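Search this site
Search posts, people, tags

Everybody this month seems to have a jacket folding trick. I have now watched 11 of the videos and I would like to register some doubts. Thread.

First, the Ditau roll. You lay the puffer flat, fold the sleeves in, roll from the hem, and stuff the whole thing into its own hood. Looks great for the length of a video. Mine popped open in the drawer before I got back from the bathroom.

Second, my sister-in-law Kátia Furtado sent me the "thirds" method, which she swears by. Kátia lives somewhere warm and owns one thin coat. I weigh her advice accordingly.

Third, vacuum bags. I bought the Lirnberg ones, 2 to a pack. Yes, they go flat. Then you take the jacket out in the fall and it looks like a placemat. The package says the loft comes back "with gentle tumbling." How much tumbling? For how long? The package does not go into it.

So last night I did the whole closet on the bed, on top of the quilt, which was a mistake I'll get to.

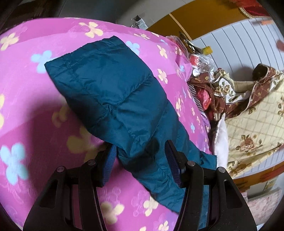

A puffer has no edges. That's my main complaint with all of this. A shirt has a collar and a shoulder seam and it wants to fold along certain lines. A puffer is a bag of air with a zipper. You press one side down and the other side comes up.

The videos get around this by cutting. Watch the hands. There's a fold, then a cut, then a much flatter jacket. I went back through one of them at quarter speed and I'm fairly sure somebody sat on it.

About the quilt. Do not fold on a quilt. Soft thing on top of a soft thing, you push down and the whole pile just sinks. Every guide says "a flat surface" and I assumed a bed counted. A bed doesn't count. Kitchen table next time, if I can find it under the mail.

Also it's a floral quilt, and after half an hour of staring at flowers I couldn't have told you what straight looked like.

Someone is going to reply that I should just hang them. I have 17 inches of closet rod in this apartment. Winter coats get a season on it, then they have to go somewhere.

Farzad Bagheri replied that I should just hang them.

Farzad, please scroll up.

OK, what I ended up doing, and I'm not claiming it's a method. Zip it. Face down. Sleeves across the back. Fold the bottom up to the collar once, lean on it, put it in the bin under two sweaters. No rolling, no hood stuffing. The sweaters do the work.

Will it still be folded in October? I doubt it. Ask me then.

The Maldonado storage cubes keep getting recommended too. I looked at the reviews. The five-star ones all say "can't wait to use these!" I'd like to hear from a person who has used them.

That video with the hood trick was at 1,373 likes when I checked. I'd love to know how many of those people own a puffer – and how many tried it twice.

Anyway, the quilt is back on the bed. The bin closes if you kneel on it.

Filed under: Home & Closet, Small Spaces, Rants

Contact | Terms | © Genda | Back to top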